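March 5, 2018
by the Vurby bench blog

I've been promising an update on the sorting table since July, so pour yourself something warm. The two arms at the Davosberg workshop now share four yellow bins and one steel tray, and I'm so pleased with the layout – it took 12 tries!

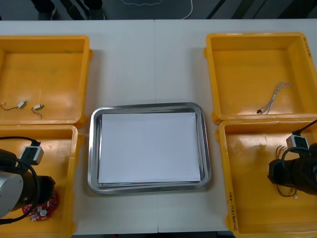

Wires are still my big headache. They flop and they tangle, and I've rewritten the grip routine more often than I'd like to admit.

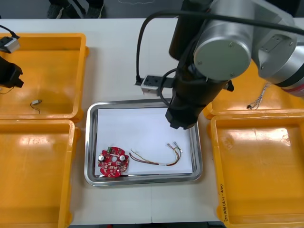 3 min read

The round red board is the easy part, bless it. Next I want slower moves over the paper. 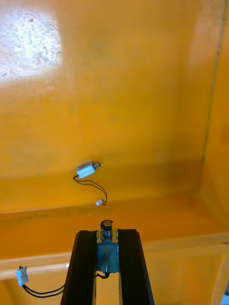 3 min read

Solenoids are my favorites, with those springy little plungers.

Comments

Brornorine: Do you line the tray for grip or for glare?

Obradović: Try 30 percent speed on the wires!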